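Kits / Prultell / Hand-held gripper / Recordings data card

Prultell hand-held gripper kit: sample recordings, data card

Maintained by Aliki Tzavaras. Last revised 16/07/2023.

Summary

The sample set is supplied with every Prultell kit sold by Gullix. It lets a buyer check an installation and try the conversion tools before recording anything of their own. It holds 570 recordings of household objects being handled on a table top, made with the standard kit and no robot arm.

Contents

– recordings/ one folder per recording, with video and a log file
– calib/ lens calibration for each kit used
– splits/ lists for training and checking
– tools/ conversion and playback scripts

Twelve operators took part. All were given the same written instructions and 300 minutes of practice before their first session. Tasks include putting slippers side by side, stacking books and moving small items into a fabric bin. Objects were not chosen for grip strength, and soft items such as slippers and plush toys are common.

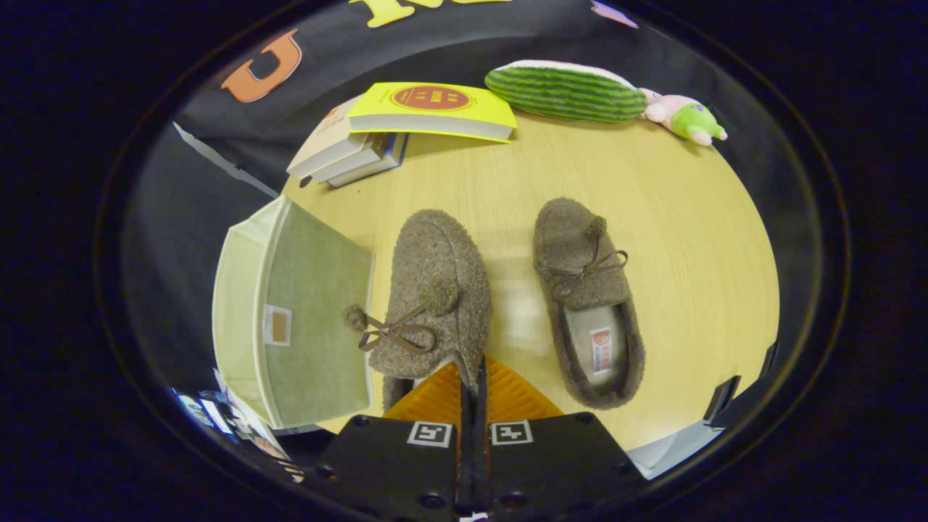
Finger opening is worked out from the two square markers on the gripper plates. Where either marker is lost for more than a few images in a row, the log gives the opening as -1 and the value should be left out of training. The playback script shows these gaps in grey.

Video is stored with the full circular view. The black border is kept on purpose – the calibration files assume it – and cropping before conversion will give wrong positions.

Known faults

Early recordings have a small clock offset between video and log. Run tools/fix_offset first. Thin laces and cords are tracked poorly by the bundled object tracker. Labels were checked by Danilo Lacson on the Karamanlidis test bench; those in the checking split were read twice.

Licence

Use is allowed for kit owners and their staff. Passing on the raw video needs written consent from Gullix.

Contact: Vasiliki Panagiotou, Gullix, Gerkumgate | © Gullix 2023 | Back to top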